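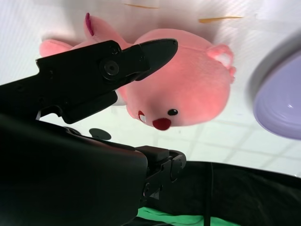

Chapter 2
Pile Fabrics and Fiber Fill

2.1 Introduction

A pile fabric has a ground, which carries the load, and a pile, which stands up from the ground and forms the surface. The two can be made of different fibers and usually fail in different ways. Chapter 1 treated flat woven and knitted cloth, where a single set of properties was enough to describe the material. In this chapter the ground and the pile are treated separately, then together with the fill they enclose.

Most soft toys are cut from knitted pile fabric. A knitted ground stretches in both directions, so a flat panel can be drawn over a rounded form with few seams. Short pile hides the stitch line. It also scatters light, and the same dyed fabric looks paler or darker as the lay of the pile changes. For this reason all panels of one color are cut with the pile running the same way – a rule that raises fabric waste but avoids visible mismatch.

2.2 Terms used in this chapter

Pile height is the distance from the top of the ground to the tip of the pile, in millimeters.
Pile density is the mass of pile per unit area of ground, in grams per square meter.
Lay is the direction in which the pile leans when at rest.
Recovery is the share of original height regained after a load is removed.

2.3 The Goreo compression series

Several problems in this chapter use data from the Goreo series, prepared by Elis Eynon and Girish Uniyal. The series covers 43 stuffed samples, each loaded and released 1000 times. Height was read before the first cycle and again after a rest of 29 minutes. Samples with a knitted ground lost more height at the seams than at the center of the panel. Section 2.4 begins with the ground fabric alone and derives the stretch of a single knitted loop under load.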